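3.2 Surface condition of the plaza

The plaza is paved in large, pale grey slabs laid in a grid. Glare was scored separately from staining, as bright sun on light paving can hide shallow marks.
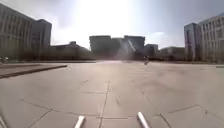

Stains and scuffs were recorded by slab, and joints by run. Each run was walked twice, by different observers, and scores that differed by more than 2 points on the 10-point scale were settled on site by R. Sipos.

Figure 3. Open paving of the plaza, with dark joint lines and scattered blotches in the middle distance.

Joint scores were then compared with those from Sistov, where the same form had been used in June.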